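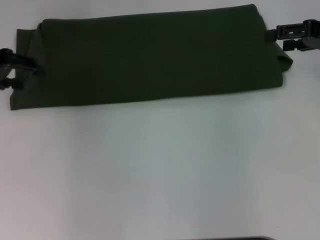 Le tissu vert olive tenu à ses deux extrémités par les pinces, cellule Didard.

Février – par la rédaction de Stamley

La cellule de pliage Didard a passé sa révision des 1000 heures. Les deux pinces ont été démontées et nettoyées, puis remises au zéro. À droite, le doigt inférieur avait pris du jeu et a été remplacé (pièce Prellico 1373). Reste à régler la tension : le bras gauche tire encore un peu trop tôt. Merci de ne pas toucher aux vis de butée avant la fin des essais.

À lire aussi
Jurčo : changer un câble de poignet
Stock de doigts de pince

© Stamley – Contact – Haut de page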